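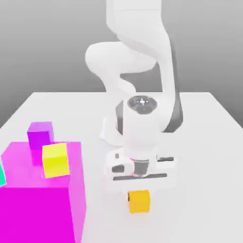
Most complaints about white paint are complaints about the color next to it. Parveen Mirani has handled such complaints for the coatings maker Gadadholm, where she is responsible for the interior whites, and her first request to a customer is for a list of everything else in the room. A white has no fixed appearance on a wall. Put a white arm over a white tabletop with plain gray behind them and both read as clean, and a charcoal band along the forearm makes the white beside it look brighter still. Replace the gray with cream and the same whites would look faintly blue. "The customer sees the blue and assumes the tint is wrong," Mirani says. "The tint is usually within tolerance. The trim is yellow."

Her department keeps three base whites and produces the rest by adding small amounts of colorant. The additions are small enough that measuring them is the main source of error. In a dark red, a slightly heavy shot of black goes unnoticed. In a white it moves the whole batch.

"With a white you're working at the bottom end of what the dispenser can deliver," she says. "If the nozzle has dried paste on it, that paste is a meaningful share of the dose. I would rather have a store with an old machine and a clean nozzle."

Gadadholm asks its stores to purge the nozzles every morning. Mirani does not think all of them do it. When a can comes back, her group draws down a film on a black and white card, lets it dry overnight, and reads it against the retained standard. The wet paint is not measured. It dries to a different value, and the difference varies with the binder.

The reading gives a number for lightness and two for hue. It does not give hiding power, and in Mirani's view hiding power is where buyers are most often misled. Titanium dioxide does nearly all of the work of covering the old surface. It is also the most expensive item in the can, so formulators extend it with calcium carbonate or clay. Up to a point the extender costs little in performance. Past that point the film looks fine when wet and goes thin as it dries.

"People put on one coat, go to lunch, and come back to see the old color," she says. "Then they put on a very thick second coat to punish it. Two normal coats would have been better."

The company's current ceiling paint, sold as Udach, was reformulated in August after a change in pigment supplier. The new grade had a slightly different particle size and scattered a little more at the blue end. Her group corrected for it with yellow oxide and then spent five weeks checking that the correction held under different lamps. Under daylight it matched the old product on the first attempt. Under warm household bulbs it did not.

"Matching under one light is easy," Mirani says. "The old can and the new can end up on the same ceiling, and the ceiling is lit by whatever the owner bought."

A trial batch of roughly 1,000 liters was made before the change went to full production. Part of it was used on the stairwells of an office building in Tekasard, where old and new paint could be laid side by side on long walls with windows at one end. Raking light from a window shows lap marks and roller texture that no laboratory card will show. The only defect recorded was a difference in sheen at the cut-in lines, and it was traced to brushing over paint that had started to set.

Asked how a homeowner should choose a white, she recommends painting a large board with two coats and moving it around the room for a few days. Small printed chips are not much use to her. They are surrounded by other chips, and the eye compares them to each other. The board should also be held upright, in the position of the wall. A sample lying on a floor picks up the floor.

She is less interested in the names. Rana, the firm's best-selling white, differs from the one beside it in the rack by a small addition of raw umber. Customers regularly describe one as warm and the other as cold.

"I've had them swapped on the label in a showroom," she says. "The opinions stayed with the label."

Her own kitchen is painted in Udach, the ceiling product, walls included. It is dead flat and does not wash well. She touches it up from a can under the sink, strained through a stocking before each use, and says the patches are visible in the afternoon.

2020-12-20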